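Clear Bins and Frayed Pads: My Morning at the Fembridge Open Day
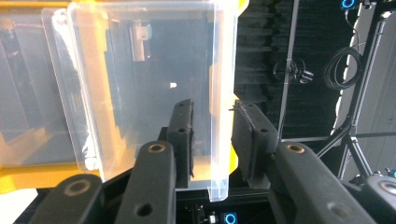 Olaia Benítez
Shift lead, returns and small parts, Pasano

I went to Fembridge in November mostly for the handling rules. We're writing our own at Pasano and they're a mess (1309 words on bins alone, and half of it is about labels), so when the invitation came around I put my hand up before anyone else could.

Doors opened at 9 and Hedvika Baláž took our group through. She runs the handling lab and she talks fast! Before we got anywhere near a gripper we had to read the sheet on the wall. It has 11 rules, it's one page, and she quizzed us on it in the hallway. I got the one about lanyards wrong while wearing a lanyard.

The part I'd come for was bins. Clear plastic ones are the pain of my life, and I was happy to hear they're a pain for Fembridge too. Light bounces off the walls and you get bright white streaks right along the edges, exactly where you'd like the software to find an edge. Their rule is that a clear bin gets tested under the same lights it will be worked under, every time, and if somebody moves a lamp the test is done over. We don't do that. We will now, or at least I'm going to be a nuisance until we do.

Then pads. The black finger pads on the gripper have gone fibrous and frayed at the edges, with a little dark thread curling off one corner, and I asked Hedvika when she'd swap them. Her answer was that fraying at the edge gets written in the log and a bare patch on the face means stop. Julián Pastor, who had come over from Kudau, thought that was too soft. At his place any loose thread means new pads, end of discussion. They went back and forth on it for a good while and I took notes on both. I lean toward Julián, but then I'm not the one paying for pads.

Other things I wrote down:

Grip low on the side walls, and check the bin for stuff left inside before you close on it.
Say "closing" out loud. Every time, even if you're alone.
Keep the log next to the gripper, on paper. Theirs was up to entry 1021.
Cables get hung up in a coil at the end of a run, never left on the floor.

Lunch was soup, very good soup. Begoñe Barroso from Dehghan sat with us and told me they cut their rule sheet down to 4 lines and then had to grow it back, which made me feel better about ours.

I've asked Hedvika for a copy of the wall sheet and she said yes, once Widad Masri has signed off on the new version. If you want to see it, come find me at the returns desk - I'm there until 3 most days.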